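Cahier de manip – poste bimanuel, samedi
Projet Katura, pliage de textile

Reprise de la politique entraînée sur 1 743 démonstrations. Objectif du jour : isoler l'effet des vues poignet sur la saisie des bords du tissu.

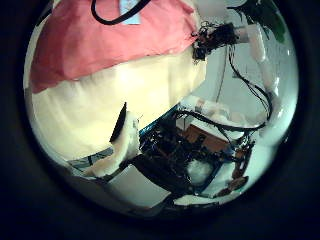
Resp. manip, équipe Keane – salle Istgate

Deux variantes comparées : vue globale seule, puis vue globale et vues poignet. Même point de contrôle, 26 essais par variante, remise en place à la main entre deux essais.

Avec la vue globale seule, les échecs viennent surtout de la profondeur : les doigts se ferment trop haut.

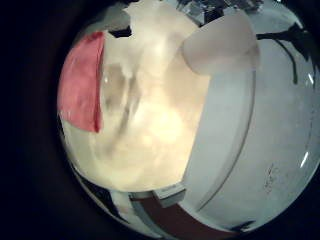
Avec les vues poignet, la fermeture est mieux placée, mais la politique hésite quand le tissu sature l'exposition. Gain fixé à la main, à revoir.

Chemise orange, à boutons, posée froissée avec plis. Les deux pinces doivent lever ensemble – décalage toléré : 5 pas de commande. 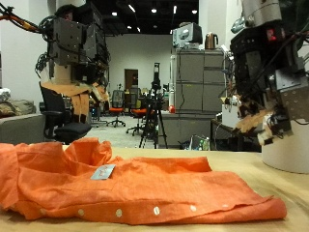
Drelwood objecte que le décalage devrait être mesuré sur les positions articulaires, les consignes étant déjà filtrées. Remarque retenue, le script sera repris avant la prochaine série.

Journaux tronqués à 2 000 pas, à porter plus haut pour les essais longs.
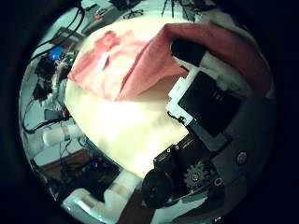
À faire
– Refaire la variante globale à exposition fixe
– Recaler l'horodatage des deux poignets
– Relancer l'évaluation sans filtre de consigne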